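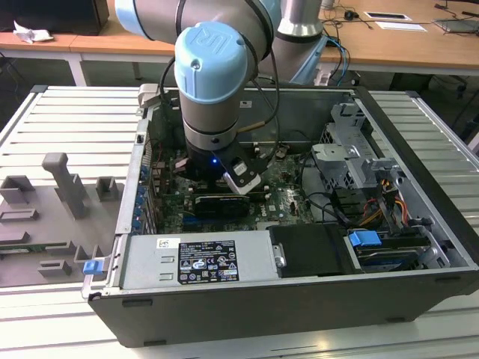 How long does it take to show a robot a new job by hand? At the Kavumlow workshop in Madidville, a new operator needs 29 minutes of practice before the first demonstration is kept.

The workshop is teaching robot arms to take old desktop computers apart, and in September 2020 it passed 246 recorded demonstrations. In each one a person carries out a single step, either by holding the arm and moving it through the job or by steering it from a handset across the room. The arm's joint positions and the readings from its sensors are saved as it goes, and the recordings are then used to train the control software.

Work began in March with plain lifting tasks. The team has since moved on to reaching inside opened Dell towers, where a gripper has to come down close to the graphics card and keep clear of the wiring.

Lihua Lü, who runs the project, said hand guiding was quicker to learn but tiring over a full shift. "You're leaning over the bench with both hands on the arm, and after an hour your shoulders know it," she said. "With the handset you can sit down, but judging depth is harder. People tend to stop too high above the part and creep down."

Operators are asked to record both ways. A run is thrown out if the arm knocks the case or if the operator pauses for too long in the middle of a movement. Yuxi Yuan, who checks the recordings, said 46 had been rejected so far, most of them made with the handset.

"A slow run is fine," Yuan said. "A run where somebody stops to think is a problem, as the arm learns to stop there too."

The computers come from Wollirlow, a recycling firm on the same estate, which has agreed to supply 100 machines. Bawa, the town's repair charity, will be given any memory and cards that still work.

The next set of demonstrations will cover releasing drives from their bays. Kavumlow is looking for two more operators and says no experience with robots is needed.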